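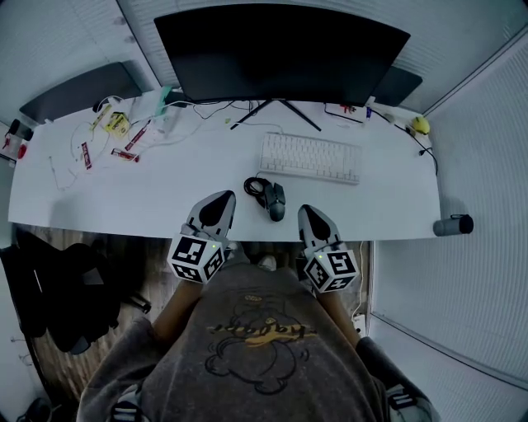

Aicha Ait Ali lacht, wenn man sie heute auf den August anspricht, aber es hat eine Weile gedauert, bis sie das konnte. »Ich habe an dem Abend zu Hause auf dem Sofa gesessen und immer nur gedacht: Das darf doch nicht wahr sein«, erzählt sie und schenkt erst einmal Tee nach.

Bei Prodosum leitet sie die Aufnahmen, mit denen der Roboterarm Morier das Aufräumen lernen soll. Menschen führen dafür Handgreifer über ganz gewöhnliche Schreibtische, und aus den Markern auf den weißen Würfeln errechnet die Software, wo sich jede Hand gerade befindet. 447 Durchgänge waren im Kasten, als Marwa Kamel den Arm zum ersten Mal damit fahren ließ. Er sollte eine Computermaus zur Seite legen. Stattdessen drückte er die Finger mit voller Kraft in die Tischplatte, bis die Sicherheitsabschaltung griff.

»Es hat furchtbar geknirscht«, sagt Kamel, die inzwischen dazugekommen ist und sich an den Türrahmen lehnt. »Ich hatte die Hand am Notaus, aber der Arm war schneller als ich – das gebe ich ungern zu.« Verletzt wurde niemand, ein Finger war verbogen, und im Tisch ist bis heute eine Delle, über die beide gern mit dem Daumen fahren.

Die Suche zog sich hin. Erst verdächtigten sie die Kamera, dann das Licht, dann einen Tag lang sogar sich gegenseitig, wie Ait Ali mit einem Seitenblick einräumt. Schließlich fand Kamel den Fehler in einer Konfigurationsdatei: Die Kantenlänge der Marker war mit 80 Millimetern eingetragen, gedruckt waren sie mit 72. »Acht Millimeter! Damit lag jede Hand für den Rechner weiter weg, als sie war, und natürlich ging der Arm dann zu tief.«

Die Aufnahmen ließen sich zum Glück neu berechnen. Seitdem misst jemand vor jeder Serie mit dem Messschieber nach, und neue Bewegungen fährt Morier zuerst langsam und mit begrenzter Kraft. »Das hätten wir von Anfang an so machen müssen«, sagt Ait Ali. Den verbogenen Finger hat sie behalten, er liegt bei ihr in der Schublade.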